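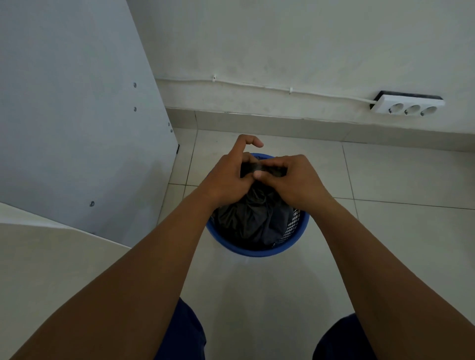 Chapter 6
Energy Expenditure in Daily Activity

6.1 Scope of the chapter

Total daily energy expenditure has three components: resting metabolism, the thermic effect of food, and physical activity. Chapter 5 dealt with the first two. The present chapter covers the third, which varies most from one person to the next and is the hardest to measure outside a laboratory.

Physical activity is divided here into planned exercise and everything else. The second category includes standing, walking between rooms, climbing stairs, and household work such as laundry. Single episodes are short and their cost is low, but they are repeated many times a day.

6.2 A working case

The Osdale worksheets follow one adult with a resting expenditure of 1,350 kcal per day. Planned exercise on the recorded day came to 149 kcal. The student should keep both values at hand, as they are used again in Sections 6.4 and 6.7.

Activity diaries tend to omit brief tasks. Kasten and Mamani treat this error separately from errors of intensity, and their terms are adopted below.

Key terms: resting expenditure, metabolic equivalent, activity diary, recall error

Before reading further, review the unit conversions in Appendix B.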